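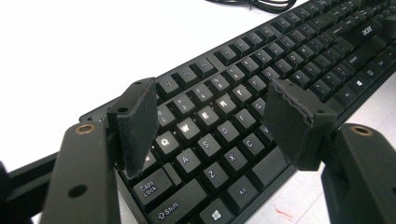
Grutlow key-press tools

This repository contains the annotation and replay software for the Grutlow keyboard set. It is used in our group to train and check policies that press single keys on a full-size keyboard with a hand-held two-finger gripper. The recordings are stored separately, please ask Rohani Khoo for access.

What is inside

ferar/ - reads the raw recordings and cuts them into episodes
sopacua/ - key detector and layout fitting
replay/ - shows an episode together with the predicted fingertip position
configs/ - one file per keyboard model
tests/

The set

There are 552 episodes from 6 operators. In every episode the operator brings the fingers to the keyboard, presses one target key and goes away again. 169 episodes are marked "hard", which means that a finger hides the target key for more than half of the approach. We keep them in a separate list, hard.txt, and we ask you to report results on this list separately.

The camera sits on the gripper, so both fingers are always in the view and they cover a part of the keys. With a low view over the left half of the board, Tab is often partly behind the left finger while Q, W, E and R stay readable between the fingers. The layout fitting uses the keys it can read and calculates the position of the others from the config file. Keys at the far end, for example the numeric keypad, become very small and we do not trust their labels from a single image.

How to run

Install with pip install -e . and then call

python -m ferar.cut --in RAW_DIR --out EPISODES
python -m sopacua.fit --episodes EPISODES --layout configs/acer_full.yaml
python -m replay EPISODES/0001

The fitting needs up to 5 minutes on a laptop without GPU.

Known problems

- Black fingers over black keycaps give a weak edge. The finger mask sometimes takes a piece of the keyboard with it. Yannick Lebrun is working on a new mask model in the branch werilden.
- Left and right Windows keys have the same symbol. Old label files (before October) do not separate them. Use the script fix_win.py.
- Shift is detected by its text and its arrow. On boards with only the arrow it fails silently.

Contact

Code: Bayu Santoso. Labels and hard list: Hildegard Kohlhase. If you find a wrong label, please open an issue with the episode number and the time in the episode - a screenshot alone is not enough for us.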